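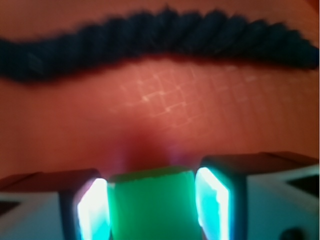
# Chapter 4. Twist: How Short Fibers Become a Long Line

Take a small piece of cotton wool and pull it slowly from both ends. It comes apart with almost no effort. Now take a second piece, twist it between your fingers, and pull again. The fibers are the same, but this time they resist. In this chapter we study why.

A cotton fiber is short, and a rope can be 200 meters long. No single fiber goes from one end to the other. What holds them together is friction. When the bundle is twisted, each fiber presses on its neighbors, and the harder we pull, the stronger they press.

Twist also brings a difficulty. A twisted yarn wants to turn back. The old rope makers solved this by giving the yarns one direction and the strand the opposite one, so that the two tendencies hold each other in balance. We will call these directions S and Z, as in Chapter 3.

**In this chapter you will learn**

- to recognize S twist and Z twist
- to measure the lay of a rope
- to explain why too much twist makes a rope weaker

**Before you begin**

Urszula Chmielewska learned this work in her uncle's workshop in Brasomero, and she gave her beginners one task: to open 15 centimeters of old rope and close it again by hand. Please do the same before you read Section 4.1. Keep the opened yarns, as you will need them for Exercise 17.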